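Plelten Glaze Sealer, 470 mL
Stocked by Nondano Pottery Supply
Item 2236

We get asked for this one a lot, mostly by people who have read that it will fix crazing. It won't. Crazing is a mismatch between your clay and your glaze, and no wipe-on product is going to sort that out. What Plelten does is slow down water getting into unglazed feet and the odd pinhole. That's a smaller claim than the label makes, and it's the one we're prepared to stand behind.

The maker says a single coat is enough. On our earthenware test tiles in August it took two, and the groggy clay wanted a third. Stoneware barely drank any, which made us wonder why you'd bother sealing it.

As for "invisible finish", our tester Perla Lozano could pick the treated tiles every time on matte glazes. They go slightly darker in colour. On gloss she couldn't tell them apart.

Shallow bowls with a glossy teal-blue rim and a darker, flat centre are popular at the moment, and customers want to know if they can seal the whole inside. Leave the glaze alone and do the foot.

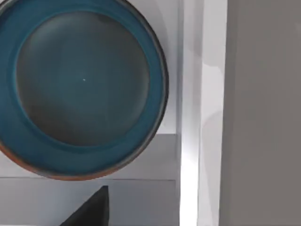
Food use

The label says "food friendly". We asked what that meant and got a brochure back. Until we see a test report we're listing it for decorative ware only, and we'd suggest you treat it that way too.

Coverage and drying

The tin promises 30 mugs' worth of feet. You might get there if you're stingy with the brush. Leave pieces overnight before you stand them on timber. The two-hour drying time on the label is optimistic in a cold shed.

Clean brushes in warm water straight away. Once it has gone off, nothing we tried would shift it.

Customer comments

"Stopped my planters leaving rings on the sideboard. Smells awful." Jacqueline Pons

"Did nothing for the crazing, as warned." Jérémie Maillard

Returns on unopened tins only. The Rolland sealer is cheaper and we couldn't see much difference on terracotta, so have a look at that before you order.

Page checked 2023-09-20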